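# Does anyone need a folding method?
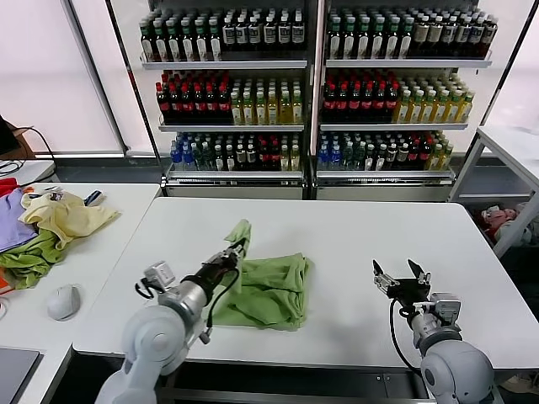

*4 min read · July 28, 2020*

Hazem Alaoui has sold a folding course under the name Latura since January, and he would like me to know that I have been doing my T-shirts wrong. I told him my T-shirts had not complained.

"They come out of the drawer creased," he said. "You're used to it, so you don't see it."

The Latura method has 5 steps. You take one corner, lift, let the cloth hang until it stops turning, lay it down, and only then start folding. Alaoui is strict about the lifting. Most people, he says, attack the heap from the middle and flatten it with their palms, "and then they've ironed a mess into it."

I asked what the evidence was. He said he had timed himself on 152 garments. Against whom? Against himself, the old way. I asked whether he might have been a little slower the old way, knowing what he was hoping to find. He thought about this longer than I expected and said, "Maybe on the towels."

His other rule is about tables. He wants 2 of them, one for the pile and one kept clear for the piece in hand. I live in an apartment where the table is also the desk, and I said so. He suggested the bed. A bed is soft, I said, and step four calls for a hard surface. "Then a board on the bed," he said. I wrote that down without much enthusiasm.

Hatem Berrada ran the laundry room at the Edon guesthouse before it closed and has folded more sheets than either of us. He had read the Latura handout before I called him. His opinion of it was mixed.

"The corner thing is right," Berrada said. "You find a corner, you've found the shirt. My mother could have told him that for free." The waiting he called nonsense. "We had 400 pieces on a bad day. You want me to stand there and watch a pillowcase hang?"

He doesn't sort by color before folding either, which Alaoui recommends. Berrada sorts by who is going to come looking for it.

I put the pillowcase remark to Alaoui. He laughed and said hotels were a different business. The course is for people at home, who have the time. I asked him who those people were, and he said he'd had a very nice letter from one in Sevska.

I tried it that evening with a basket of my own. The corner did help. The waiting I gave up on after the third shirt, and the fitted sheet went into the closet the way it always has.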